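Do the Rules Fit the Room? A Review of Good Practice Rules for Collecting Data with Hand-Held Grippers in Homes

Student project report, robotics and society course
By Nermin Işık
February

Print this page | E-mail this page 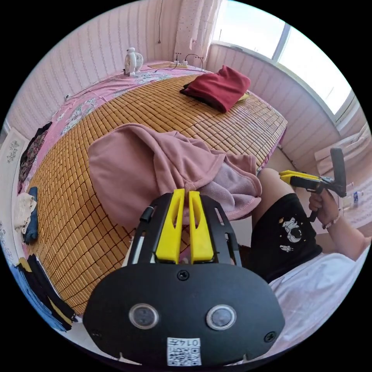 1. Why I picked this topic

Most of the safety rules we read in the first half of the course were written for robot arms bolted to a factory floor. They talk about fences, stop buttons and how fast an arm may move near a person. A lot of the work that teaches robots how to move now happens in bedrooms and kitchens, done by people holding a gripper in each hand and folding their own blankets. I wanted to know what rules cover that work and whether they are any good.

My short answer is that there are plenty of rules and I trust very few of them. The longer answer is below.

2. What I read

I used three sets of written practice. The first is the Wotham home recording guide, which is 7 pages long and is handed to every collector. The second is the Tundby checklist, a single sheet with six boxes to tick before recording starts. The third is the Priedītis handbook, which is much longer and has a full chapter on consent. I also had access to the session log of a project called Gorau, which asked its collectors to follow the Tundby sheet. The log has 1689 entries. An entry is one task, such as folding a cloth or moving a blanket from one side of a bed to the other.

I didn't interview the collectors. This is a weak spot in the report and I come back to it in section 6.

3. The "clear workspace" rule

All three documents say the workspace must be clear. None of them says what clear means. Wotham has "free of items not needed for the task." Tundby has a box marked "area clear." Priedītis spends a paragraph on it and ends up telling the collector to use good judgment.

Now look at a real workspace, like the one in the picture at the top of this report. The bed has a blanket and a folded cloth on it, so those could be the task. There is also a power strip on the edge of the bed, with black cables coming off it, and a fan next to it. Clothes are piled along one side. Is that clear? Under the Wotham wording, probably not. Under the Tundby box, it is clear if the person ticking says so. I don't blame the person. People who live in small rooms keep their things where they fit, and a model trained only on tidy beds won't be much use in a home anyway.

The rule mixes up two aims. One is safety — don't let a gripper or a blanket catch on a cord. The other is data quality. A pile of clothes off to the side is no danger that I can see, while a cord on the bed might be. A rule that treats them the same will get ignored for both.

4. The privacy rule

The Priedītis handbook says that "no identifying features of any person" should be recorded. It gives faces and name tags as its only cases. But a camera on a gripper sees whatever is in front of it, and that can include a bare knee, the print on a pair of shorts, a bracelet, or the curtains and wall panels of somebody's bedroom. I would know my cousin's room from its walls alone. Either the rule means faces, and should say faces, or it means what it says and a lot of home footage breaks it.

Wotham has a better idea, which is to let collectors look through their footage and delete parts before handing it in. The guide doesn't say how much time they get or whether they are paid for it.

5. Labels and logs

Both longer documents want each gripper to carry a code label so that footage can be traced to a tool. I have no quarrel with that. If one gripper turns out to have a bad sensor, you need to know which recordings came from it.

What bothered me was the checklist data. Of the 1689 Gorau entries, 721 had every box ticked with the same time stamp as the start of the recording. It may be that the software filled in the time by itself. It may also be that people ticked everything at once just to get going. The log can't tell us which, and so I don't think it shows that anybody checked anything. The project summary still calls this "full compliance."

6. Limits

I had one log from one project. I read the guides as an outsider and may have missed training that was given in person. Talking to even a few collectors would have helped, mostly on section 3.

7. What I would change

Split "area clear" into two boxes, one for cords and power strips and one for the objects in the task. Name the body parts and belongings the privacy rule covers. Pay for the review time and put the hours in the guide. Have the software record when each box is ticked — and stop calling a row of ticks compliance until somebody has visited a few of the rooms.

Print this page | E-mail this page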